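Trondville teaching hall opens second series of flower handling sessions

Published in March
By Ludivine Gautier, Communications Office
Print this page | E-mail this page
Shares: 200 | Comments: 2

The Trondville Institute has opened the second series of sessions in its programme on teaching robots by demonstration. The work is carried out at the Ultotthorpe teaching hall and concerns the handling of cut and artificial flowers, a task that the institute selected last year after consultation with growers and packers in the district.

In each session an operator guides a pair of robot arms by remote control through one complete task. The movements of both arms are recorded together with the views from the cameras, and the recording is stored as a single demonstration. The institute intends to gather 1000 demonstrations in the present series. The first series, which dealt with folded cloth and small boxes, closed with 300.

The task sheet for the flower sessions asks the operator to take up stems from the table and place them in a vase. Operators may use either arm, or both, and may choose the order in which the stems are lifted. The institute has asked them to vary their approach from one demonstration to the next, so that the recordings do not all follow the same path.

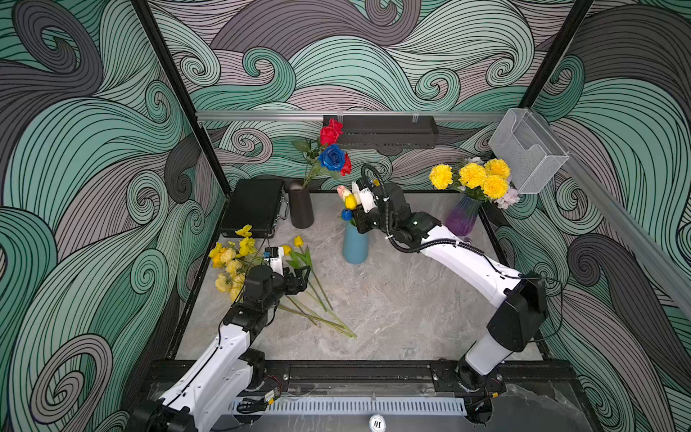 Operators are trained over two mornings before their recordings are accepted. On the first they practise opening and closing the grippers and moving one arm at a time. On the second they work with both arms and are shown how to release a stem without dragging its neighbours out of the vase. A supervisor reviews each new operator's early attempts and may ask for a task to be repeated.

Attempts in which a stem is dropped are also kept, provided that the operator recovers it and completes the task. They are marked separately in the records. Attempts that are abandoned are removed at the end of the day.

Ludivine Gautier, writing on behalf of the teaching hall, notes that flowers were considered a demanding subject from the outset. Stems differ in thickness and stiffness, heads are easily caught on one another, and a full bouquet can hide the opening of the vase from the person guiding the arm. Operators are therefore advised to approach slowly and to check more than one camera view before letting go.

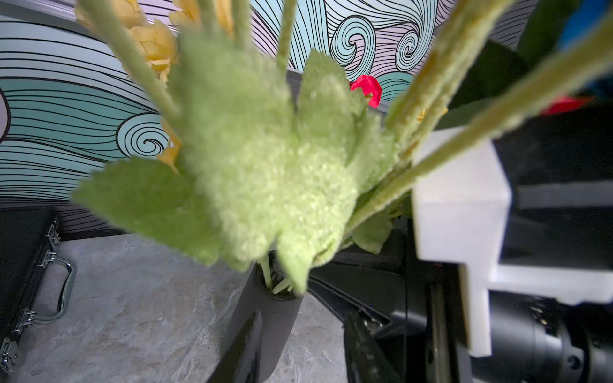
A bouquet in a tall black vase, seen from the wrist of one of the robot arms at Ultotthorpe.

The recordings will be used to train a control program known within the institute as Barbier. The program will first be tested on the same task with the same kinds of vase, and later with arrangements that it has not met before. Results from the first tests will be presented at the institute's summer meeting in Mavulville, where members will also be invited to comment on the choice of tasks for a third series.

Several members have already proposed that the next series should include potted plants. The programme office has replied that soil and water would require changes to the work surfaces, and that the proposal will be examined once the cost of those changes is known. Written suggestions for other tasks may be sent to the programme office until the end of the present series.

Places remain for operators in the afternoon sessions. Applicants need no previous experience of robotics but must be able to attend both training mornings. Forms are available from the reception desk at Ultotthorpe and should be returned there by hand or by post.

The teaching hall will be open to visitors on the last Sunday of the month from 2 p.m. Groups are asked to give notice of their visit, and school parties must be accompanied by a member of staff.

Print this page | E-mail this page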